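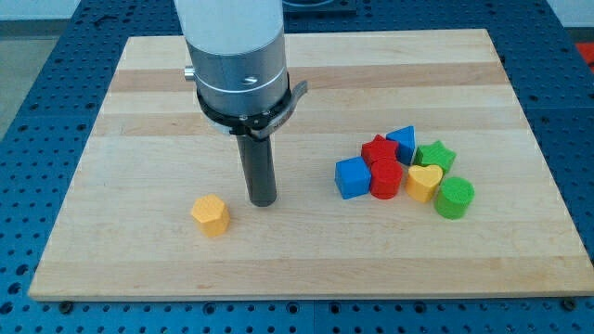 Gion Eberhard had given up on ever getting a seat at the Heten night market bus, and then the new timetable came out and he read it twice to be sure. The late run is back! Starting with the first market of the season, the number 21 will leave Quinlan Square after the last stalls close and go all the way out to Cesau, with a stop at the old mill road for people who live up the hill.

If you have ever stood in that square with two bags of plums and a potted fern, wondering how you were going to get home, you'll know why people here are so happy (I have, and it was raining). The late bus was dropped when ridership fell, and since then the choice has been to leave before the music starts or beg a ride from a neighbor.

The town put the change online on May 9, 2022, after a petition that gathered 314 names in a place where that is a whole lot of names. Sign-up sheets sat by the register at the Flarnska bakery for most of the spring, next to the seed rolls, and a few of them came back with butter on them.

The market itself is getting bigger too. There will be three rows of stalls this year where there used to be two, so the cheese people finally get to move away from the fish people, and the honey stand will be under the big linden, which is a lovely spot on a warm evening. The brass band is coming back, and so are the fried dough rings with sour cherry, hooray! On a good night the square draws up to 2,000 visitors, and plenty of them come in from the villages along the Cesau road.

Fares stay the same as on the daytime route, and market night tickets work on both buses. Kids ride free with an adult. Strollers are fine, but bikes have to stay home, and dogs need a leash. The driver will wait a few minutes at the square if the line is long, so there's no need to sprint across the cobbles with your soup.

The late run continues through the final market in October. After that the town will look at how many people used it and decide about next year, so if you like the idea, please do get on the thing! Timetables are posted at every stop between Quinlan Square and Cesau, and there are paper copies at the library and the bakery.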